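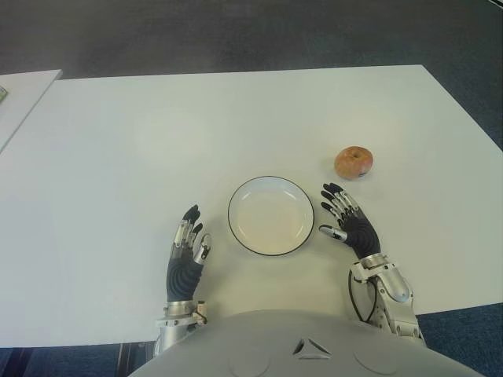 The first phase of the Hemdale Table Skills Program closed at the end of January, and this report sets out for the Moges Fund what has been delivered since the grant was awarded, what remains to be done, and how the balance will be applied. The program prepares adults returning to independent living to lay a table, serve a simple meal and clear up afterward. Much of the early work concerned the choice of tableware. The training room now uses a round white plate with a thin black rim, set on a plain white table, and the dark line makes the edge of the plate easy to find against a tabletop of nearly the same color. A single apple is the usual first item for the serving exercise, as it was in the trial sessions at Closisico. The exercise asks the learner to bring one piece of food to the plate and set it down inside the rim.

Reporting officer: Bezawit Ejigu
Program lead: Lucrezia Farina
Date of report: Wed 8 April

1. Room and furniture

The ground floor room at Hemdale was handed over in working order. The dark gray carpet was retained after inspection. The white tables were placed with a gap between them so that a main table can be kept for the exercise and a second surface used for items waiting their turn. Lovely Tagle, who supervises the room, has asked that the second table be moved somewhat farther away for learners who use a walking frame, and this will be tried during the next phase. Overhead lighting is adequate. Glare from the window side was raised by two learners and a blind has been ordered from Sakus.

2. Tableware and food items

The order placed with Sakus covered plates, bowls, cups and flatware for eight place settings. All of the plates arrived. The bowls were delivered in the wrong size and have been returned; replacements are expected before the next intake. The food list was agreed with Dayana Cárdenas, who wrote the exercise cards, and begins with items that can be picked up in one hand. The apple is followed by the egg, which calls for a lighter grip and tends to roll when released on a flat surface. Bread rolls and wrapped cheese come later, together with the first use of serving tongs.
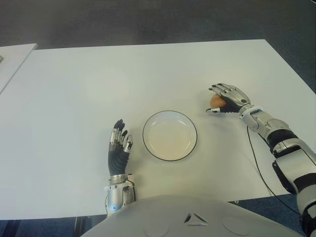 Serving exercise, second item: brown egg and empty plate.

3. Sessions delivered

A total of 60 sessions were held in the reporting period, against the same number planned. Attendance was steady except for one week in January when the building's heating failed and sessions were moved to Closisico. Each session opens with the placing of the plate, continues with one or more serving tasks and ends with clearing and wiping the table. Learners repeat a task until they are comfortable with it and are not timed. Staff had expected the clearing stage to need the most support. In practice the serving stage took longer, particularly with the egg, and the card for that item has been rewritten to separate the pick-up from the setting down.

4. Expenditure

The tableware budget was $1,000, of which $694 has been spent. The remainder is committed to the replacement bowls and to a small reserve for breakage. Food is purchased weekly from the general running budget and is not charged to this line. No transfer between budget lines is requested.

5. Matters for the Fund's attention

The Fund asked in its award letter whether the program could be offered at a second site. Abrehet Gashaw has visited Closisico and considers the room suitable, subject to the purchase of one further table of the same height as those at Hemdale. A written estimate will follow separately. The Fund is also asked to note that the evaluation form has been shortened to a single page at the request of learners, and that answers collected on the earlier form will be reported alongside the new ones.

6. Next phase

Work planned for the coming period includes the introduction of bowls and cups, a set of exercise cards for two people eating together, and a review of storage for the plates, which are at present kept in a cupboard too high for some learners to reach. The cards for the apple and the egg will stay in use as the opening exercises for each new intake. Questions on this report may be addressed to Bezawit Ejigu at the Hemdale office.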